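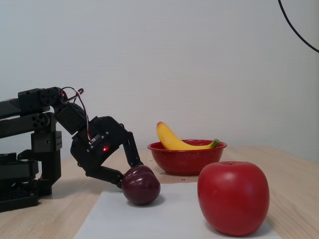
Ma première visite chez Nutsugah, un jour de portes ouvertes, je l'ai passée presque entière devant une table. J'avais prévu de voir quatre ateliers, j'en ai vu un ! Deux doigts noirs contre une prune, une grosse pomme à côté, et me voilà à me demander comment moi, je tiens une prune (essayez, on n'y pense jamais).

Chapitre 4. Saisir et déposer 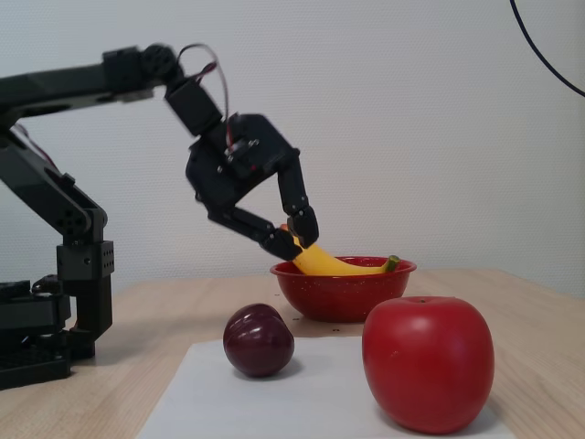
p. 97

La banane pose un autre problème. Elle est longue, courbe, et le bord du bol limite la place des doigts. Par quel côté la prendre ? Gardez la question, on la retrouvera à l'exercice de Kalholm, avec les angles d'approche.

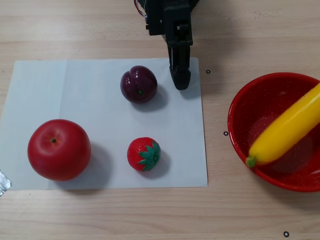 Dernière modification de la page : 4 septembre 2022

Je me suis mise ensuite à regarder la table elle-même : la feuille blanche, le ruban adhésif gris, la fraise couchée sur le côté. Dans ce chapitre, nous appellerons « poste » tout cet ensemble, bras compris.

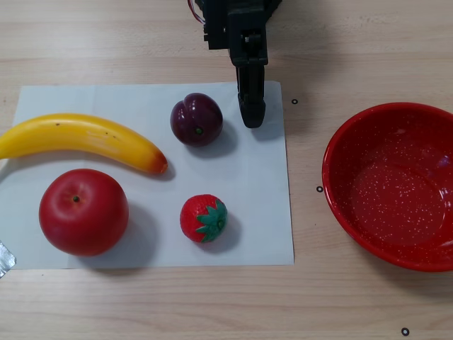 Texte : C. Costberg

Avec le bol vide et les quatre fruits sur la feuille, on a de quoi écrire un premier énoncé : quel fruit d'abord, par quel chemin, et où s'arrête la pince ? J'y suis restée presque 85 minutes, mon carnet sur les genoux. Nous commencerons par la prune, au paragraphe suivant, avec les notations de Nasley.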